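Astley Robotics Club: Spring Project Gallery

Welcome to our project page! This term the club is teaching a simulated robot arm to work in a kitchen, and the job we picked is the faucet. We wanted something everybody uses at home, and a lever turned out to be a great puzzle (and a lot harder than pushing blocks, which is how we spent the winter). Everything runs in Jisby, our own little set of practice scripts, so anyone in the club can try an idea after school without waiting for a turn on the real arm.

Posted 2023-03-29 by Hendrik Mahlangu, club advisor

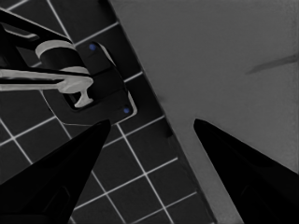 We split into two teams for this one. Team Khumalo writes the motion by hand, step by step, and Team Drurkico is training a policy from recorded runs. They have 200 of those saved already, all driven by students with a game controller! Each team gets the same starting positions, nine in all, and the arm has to reach the lever and turn it without bumping anything else on the way.

The arguments over approach angle have been fantastic. Khumalo likes to come in low and slow, Drurkico's policy has its own opinions, and both teams keep borrowing each other's gripper settings when they think I'm not looking.

Coming up in April: the club showdown, with both teams running live on the big screen in the library. Families are welcome, and there will be two laptops set up for visitors who want to drive the arm themselves. New members can join any time, no coding experience needed. Just come find us in the computer lab!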